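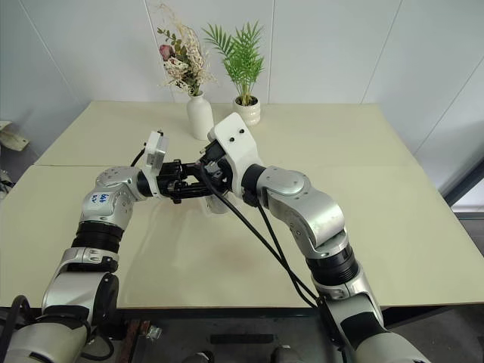 Stelios Kouris

14 Jul 2024

Mix session four for the Wavstead record. Started at 9:30, finished after seven, with one break for food. Writing this down tonight while I still remember which settings I changed and which I only thought about changing.

The first job was the low end on "Leditz." Milagros recorded the bass through a DI and an amp at the same time, and the two tracks were never lined up. I had been treating the thin sound as an EQ problem for a week. Zoomed in far enough, the amp track starts late by the distance from the speaker to the mic, plus a little. I moved it forward by 95 samples and the note came back. I took off two of the three EQ bands I had put on to fix it. The third stays, a small cut at 200 Hz, where the bass and the floor tom sit on top of each other.

Then the kick. Themis tunes low and leaves the front head on, so there is a long tail. A gate set tight enough to stop the tail also chops the quiet hits in the second verse. I drew the volume by hand for the second verse and left the gate on everywhere else. It took an hour and ten minutes. High-pass on the kick at 40, gentle slope. On the small speakers there is no difference at all, on the big ones there is more room for the bass.

Vocals after lunch. Anastasia did six takes of "Zultov" and I have been building the lead from takes two and five. Take five is better in pitch and worse in timing. Today I tried it the other way, all of take two with just the last line of each chorus from take five, and I prefer it. The breath before "carry it down" is loud. I lowered it 6 dB and did not remove it. Removing breaths makes her sound like she was assembled.

Compression on the lead is now two units in series, each doing 3 dB at most. Before, it was one doing 7. The de-esser goes between them. I moved it after both to check, and the second compressor was reacting to every S, so it went back.

Notes on the rap verse in "Kyriakidis": the doubles are panned too wide. On headphones they pull away from the lead and the words get hard to follow. Brought them in to half, and rolled off the top so that the consonants come from the lead only. Milagros wrote that verse in a parked car and it has 900 words in it if it has ten. Intelligibility comes first. The ad-libs can stay wide.

Chrysoula came by at four to listen. She does not like the snare on "Zultov." Her words were "cardboard, but expensive." I switched the room mics on for her and she said better, then I switched them off and on again without telling her which was which, and she picked the room mics both times. So they are in, 8 dB under the close mic, with the cymbals ducked a bit since the hi-hat bleeds into everything. She also asked why the intro is sixteen bars. I said it was recorded that way. She asked again. I made a version with eight bars and saved it under a separate name. I will play both to Anastasia without comment.

One problem not solved. There is a buzz on the left guitar in "Leditz" from the bridge to the end. It follows the player's hand, so it is probably a bad ground in the guitar. The notch filter helps in the held chords and ruins the picked part. Options are to re-record sixteen bars or to bury it. Themis says bury it, but it is not his guitar.

Levels at the end of the day: mix bus peaks at -6, nothing on it except a slow compressor barely moving. I am leaving limiting to mastering. The last record went out with a limiter I had forgotten to bypass, and the mastering engineer was polite about it in a way I would like to avoid this time.

Ears were finished by six. I could tell because I kept adding top end to the overheads and each time it sounded right for a minute. Undid all of it back to the save from 5:15. I should stop at five on vocal days.

For next session:

Print the bass with the new alignment and hide the old tracks.
Check "Kyriakidis" in mono, especially the doubles.
Delay throw on the last word of "Zultov" – quarter note, one repeat, filtered dark.
Ask Milagros for the lyric sheet, the one in the folder is missing the second half.
Back up the session to the other drive before opening anything.

Mastering is booked for August, so there is time for the guitar if the guitar is going to happen. Sent Anastasia rough bounces of three songs at 7:20. She has answered with a thumbs up for two of them.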